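Nectarines vs. peaches for a summer cobbler, who's with me?

zumora_kitchen
OK so my sister-in-law's family does peach and only peach, and I brought a nectarine cobbler to the lake and you would have thought I'd served them soup in a shoe. No peeling! That's my whole argument. I baked it 68 minutes in the big blue dish and there wasn't a spoonful left, so somebody liked it.

pitless_in_irkel
68 minutes?? Mine's done way before that. How deep is your dish?

zumora_kitchen
Deep. It's my grandma's, and the oven runs cool too. I go by the bubbling in the middle, not the clock.

Monti_Gal
Sorry, team peach. Nectarine skins go leathery when you bake them and I end up picking them out with a fork. I'll eat one raw over the sink any day though.

crustworthy
They only go leathery if you cut the pieces too big. Slice thin, toss with sugar, let it sit while you make the topping. I've been doing it that way for 11 summers and my kids have never once complained about skins (they complain about everything else).

Monti_Gal
I do slice thin. We may just have to disagree on this one lol

pitless_in_irkel
Can we talk about picking them? The ones at Momine Market were rocks last week. I put 5 in a paper bag and they went from rock to mush, I swear there was no in between.

crustworthy
What I do, for what it's worth:

1. Smell the stem end. No smell, put it back.

2. Ignore the red. Red is mostly the variety. Look at the patch where it isn't red, you want a warm golden yellow there and no green.
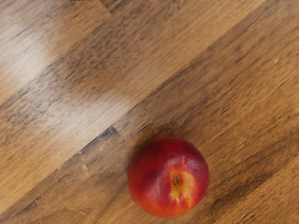 3. Press gently up by the stem with your thumb. A little give is good. If it's squishy, that's jam.

4. Check the bag every day, morning and night if it's hot in your kitchen.

zumora_kitchen
Number 4 is where I fail every time. Does anybody put cornstarch in theirs or is it just flour?

Monti_Gal
Tapioca. And peaches.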